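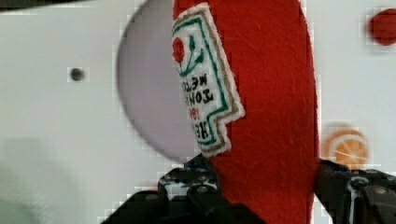 12/11/2021 | By Mackenzie Lemieux
Filed under: About Us, How We Work

Most travel company pages tell you the owners "fell in love with travel" and wanted to share the magic. I fell out with a tour operator over a hotel bill. Mogens Skov was on the same trip, arguing at the same front desk, and Ernbridge Tours came out of that argument.

The trip had been sold to us as all inclusive. I still don't know what the word "all" was meant to cover. Lunch was extra. The driver's parking was extra. A "heritage fee" showed up on the last morning and I have never found anyone who could explain it to me.

So we are suspicious of our own trade, and we try to run the company that way. A price on this site is the price for the room, the transport and the guide. If a museum charges at the door, the ticket is in the price or it is listed next to it with the amount. We don't advertise a "from" price that applies to one date in a month when the place is shut.

We take small groups only, 10 people at most, and a trip will run with 7. Below that we call you and you choose between another date and your money back. Other operators will tell you that a group of 49 on one coach "has a great atmosphere." Maybe it does. I have been on that coach, and mostly I remember the line for the restroom.

We don't offer 1000 destinations either. I doubt that anybody who says they do has slept in many of them. Mogens or I have stayed in every hotel we book, paying the normal rate and without telling the desk who we were. Some we dropped afterward, including one with a very nice lobby.

A word on awards. We get emails telling us we have been "shortlisted" for something, and then comes the invoice for the dinner table. We have not paid one, so you won't find any badges at the bottom of this page. Reviews I would also read with care, ours included — people write them when they are thrilled or furious, and the ordinary good week goes unrecorded.

Mogens plans the routes and deals with the bus companies. I do the pricing and answer most of the phone calls, and I will tell you if I think a trip is wrong for you. The September departures are the ones I talk people out of most often, usually on account of the walking. Bring your old quotes when you call and we can go through the small print together.

Get new departure dates by email. Enter your address to subscribe. Unsubscribe at any time.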